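How to Oil a Wooden Board So It Stays Nice

I've been oiling my own boards and trays for years now, and it's one of those little jobs I put off forever and then enjoy once I'm doing it. You need food-safe mineral oil, two old cotton rags and a sheet of fine sandpaper. I use the Plenwood oil from the hardware store in Isthorpe, but any plain one will do.

Step 1: Clean it

Wash the board with warm water and a drop of dish soap, then stand it on its edge overnight. Please don't skip the overnight part – I did once, and the oil went on all cloudy!
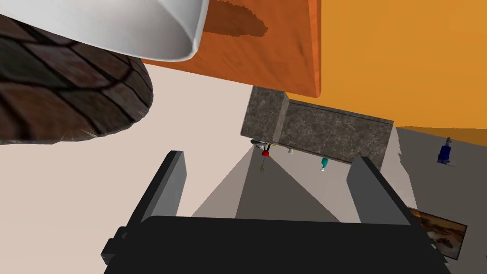

Old stains can be stubborn. Sprinkle on coarse salt, rub it around with half a lemon and leave it for 10 minutes before you rinse. You'll have to let it dry again after that, sorry.

Step 2: Sand lightly

Go with the grain, using barely any pressure. Wipe off all the dust (get into the corners too) with a barely damp rag. 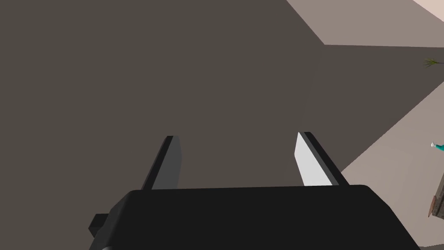

Step 3: Oil it

Pour a small puddle in the middle and spread it out with your second rag. Do the ends twice, they drink up loads. Leave it for 50 minutes, wipe off whatever is still sitting on top, and do the other side.

Mine get this every June and again around the holidays. If water stops beading up before then, just give them another coat.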